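Wismont Memory Archive: Frequently Asked Questions

Last updated 2020-05-24

What is the archive, and who looks after it?

We keep letters, family photographs, identity papers and recorded interviews connected with wartime persecution and the years of displacement that came after it. It began with a single family's papers, the Hordiienko collection, which came to us in two suitcases and is still the part most people write to us about. Nicanor Tejada has looked after the reading room from the start, and if you send us an email it's very likely he who will answer.

Can I come and see original documents?

Yes, please do! We only ask that you write first and tell us a little about what you're hoping to find, as some papers are kept in our Prokgate store and have to be brought over. Allow up to 100 hours for that. If you're travelling a long way, say so in your message and we'll have everything waiting for you on the desk. 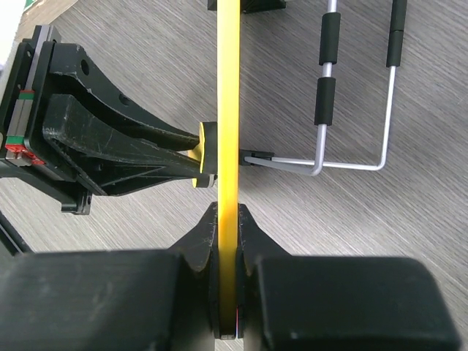 Pencils only in the reading room, I'm afraid, and no drinks, though there's a kettle in the hallway and you're welcome to stop for a cup whenever you like. Many of our visitors are reading about their own relatives for the first time, and they often need a breather. Take as long as you want.

How many interviews do you hold?

There are 115 recorded interviews, most of them with survivors and a smaller number with their children. Nearly all have a typed transcript. A few were given on the understanding that they wouldn't be copied, so those can be listened to here but can't be sent out.

I think a relative of mine passed through the Trerisia transit camp. Can you help?

We can certainly try. Send us the full name, any other spellings you know of, and a year of birth, even if it's only a guess. Names were written down by clerks who often didn't speak the language, and one person may turn up under several versions. The camp's February lists are badly damaged, so not finding a name in them shouldn't be taken as proof that someone wasn't there. 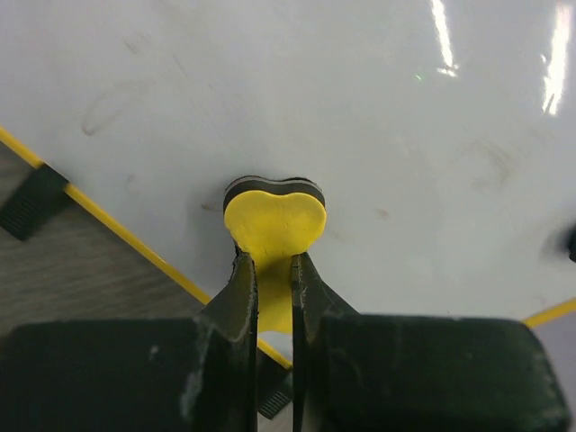 Are the photographs suitable for children?

Some are and some really aren't. The boxes with distressing pictures are marked on the lid, and we don't bring them out for school groups. If you're a teacher planning a visit, have a chat with us beforehand and we'll choose things together. Family portraits and letters tend to work very well with younger pupils.

May I use a picture in my book or website?

Usually, yes, with a credit to the archive and to the family who gave it. Where the family has asked to be consulted we'll pass your letter on to them, and replies can be slow.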